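Zustivport Customer Support
Ticket 2491
Status: Closed (resolved)
Product: Fliltow tabletop book shelf, yellow sides, pink and blue boards
Category: Assembly / books won't stay put
Contact method: web form

Opened by customer

We have had the Fliltow for a couple of months. It is the small one that sits on a table, with the yellow sides, the pink board on top and the blue one underneath. It went together without trouble and the upper board has been fine. The lower board is the problem. Anything with a soft cover works its way forward and ends up on the table.

The worst one is a large blue paperback. I push it right in, go away, and when I come back it has either slid half out or is lying in front of the shelf. I have tried it upright and I have tried it flat. Flat is better but it still creeps if the table gets knocked, and the table does get knocked.

Hardback books on the same board seem to be all right. I have not tried many.

I would like to know if I have put it together wrong, or if it is faulty, or if it isn't meant for big paperbacks. The leaflet doesn't say. I bought the shelf from your own site but I no longer have the box.

Reply from support desk

Thank you for getting in touch. I have added your order to the ticket so you don't need to look for the receipt.

The lower board will take paperbacks. The limit on the Fliltow is books up to 27 cm tall under the pink board. If a book is taller than that it has to lean, and a leaning book will slide. Could you please check the following and reply with what you find:

Height of the blue book, with a ruler, along the spine.
Whether the shelf rocks if you press on one top corner and then the other.
Whether the blue board is level from front to back. A spirit level is best. If you don't have one, put a pencil across the board and see if it rolls.
Whether the yellow base strip is pushed fully home under the blue board at both ends.

Reply from customer

Height: it is under your limit. It goes in upright with a bit of room above it, so it isn't having to lean.

Rocking: no. It sits flat on the table. I moved it to the kitchen worktop to make sure and it was the same there.

Level: the pencil rolled forward off the blue board. I did it again with a marker pen and that rolled forward too. On the pink board the pencil stayed where it was. I haven't got a spirit level here but can borrow one on Thursday.

Base strip: looks all the way in to me, but I'm not sure what fully home looks like.

The book is the Chinese one, 鬼谷子, from the Orbán shop in Gerkgate, in case you need to look up how heavy it is. There is also a small round hole in the yellow panel. Is something supposed to be in it? I had no parts left over when I finished.

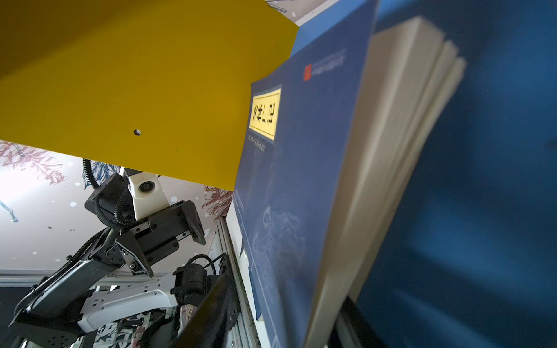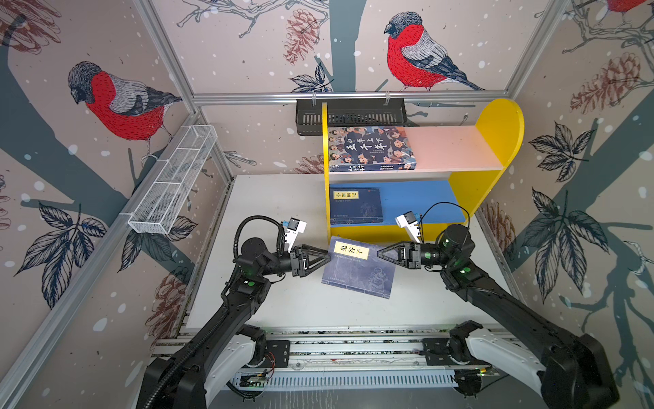

Attachments to 2491: the blue book and the yellow panel, both photos.

Reply from support desk

Thank you, both have come through and are on the ticket.

The hole first. It can be seen near the middle of the yellow panel in the first photo. It is meant to be open. We sell a rail for the Fliltow that pegs into it, and if you don't have the rail then nothing goes there. You haven't lost a part.

In the second photo the book is lying flat with its top edge close to the base of the shelf. I take it that is where it tends to end up. I can see the thick illustrated book on the left half of the pink board, and you say that board is giving you no trouble.

I can't judge the slope of the blue board from the photos, so I am going by your pencil. A pencil rolling forward off the lower board, with the upper board level, nearly always means one of two things:

1. The blue board has been fitted back to front. The two long edges are not the same. One has a shallow groove on the underside which sits over the base strip. If that edge is at the back, the front of the board drops slightly.

2. The base strip is in, but upside down. This does the same thing but usually only at one end.

To check, take the books off and run a finger along the underside of the blue board, just behind the front edge. You should feel the groove. If you feel a smooth edge, the board is the wrong way round. There is no need to take the shelf apart to find this out.

Please let me know which it is before you undo anything.

Reply from customer

Smooth at the front. I can feel the groove at the back, so it must be the first one.

I borrowed the spirit level too. The bubble is clearly off towards the back on the blue board. I measured from the table top to the underside of the board and the front edge is 3 mm lower than the back. The pink board is level.

The leaflet shows the board with an arrow on it but there isn't an arrow on my board, or if there is I can't find it. Please can you tell me how to turn it round without undoing the pink one as well? Getting the pink one in was the fiddly part.

Reply from support desk

That is enough to go on. I am treating this as an assembly issue and not a fault, though I have passed your comment about the arrow to the people who look after the leaflet. It should be on a paper sticker on the underside, and stickers do come off.

You can leave the pink board in place. Allow 15 minutes.

Clear both boards. Lay the shelf on its back on a towel or something else soft.
Loosen the fixings that hold the blue board on the right-hand side only. Do not take them all the way out.
Ease the right-hand yellow side outwards by hand until the end of the blue board comes free. It only needs a small gap. Stop if the pink board starts to move.
Slide the blue board out to the right and towards you.
Turn it so that the grooved edge is at the front, with the groove still facing down, and slide it back in on the left first.
Press the yellow base strip up into the groove along its whole length. You should feel it seat. This answers your earlier question about fully home: when it is right you can't slide a sheet of paper between the strip and the board.
Push the right-hand side back in and tighten up. Hand tight and then a quarter turn more.
Stand the shelf up and do the pencil again.

If the base strip won't seat at one end, stop there and tell me which end.

Reply from customer

Done. It took longer than you said but that was mostly finding a screwdriver that fitted.

The strip went in on the left and in the middle but stuck up a little on the right. I was about to write to you and then found a bit of the paper sticker folded up in the groove. Picked it out with a cocktail stick and the strip went in. So that is where the arrow was.

The paper test is fine all along now. The pencil stays put on the blue board and the spirit level agrees. I have put the blue book back in upright along with the others. Will leave it a few days and report back.

Support desk, internal note

Board fitted back to front, sticker had come off and folded into the groove. Asked packing to check if other Fliltow boards have the same sticker. Ticket on hold until the customer has tried it. Please don't auto-close.

Reply from customer

Update after the few days.

The hardbacks haven't moved at all. The blue book has stayed on the board, which it never did before, but when it is at the end of the row it sags in the middle and the bottom corner starts to poke out. It hasn't fallen. If I put it between two stiffer books it stands up properly.

I also tried it flat on the blue board with a smaller book on top. No movement, and the table has been knocked plenty of times since.

Is the sagging just how a paperback that size behaves? It has been read a lot and the pages fan out a bit when it isn't held shut.

Reply from support desk

Yes, I would put that down to the book. A large soft cover needs something firm on each side, whatever shelf it is on. Between two stiffer books or lying flat are both fine. I wouldn't stack much on top of it, as the board is smooth and a tall pile can shift.

If you would like to keep it at the end of the row, a plain bookend will do the job. It doesn't have to be one of ours, but choose one with a thin foot that slides under the first book. Those with a thick foot tip the row over slightly.

The rail I mentioned earlier runs along the back and won't help with this, so please don't order it for that reason.

Are you happy for me to close the ticket?

Reply from customer

Yes, please close it. I'll keep it in between the hardbacks.

One request for the leaflet: say which way the groove goes in words as well as with the arrow. I would have got it right first time.

Support desk, closing note

Cause: blue lower board fitted back to front, base strip not seated.
Fix: board turned, loose sticker removed from groove, strip reseated. Upper board not disturbed.
Parts sent: none.
Follow-up: leaflet wording passed on with the customer's request. Packing have replied that the sticker is the same on all colours, and they are looking at printing the arrow on the board.
Related article updated: "Books slide forward on the lower board". Added the pencil check and the paper check to the first section.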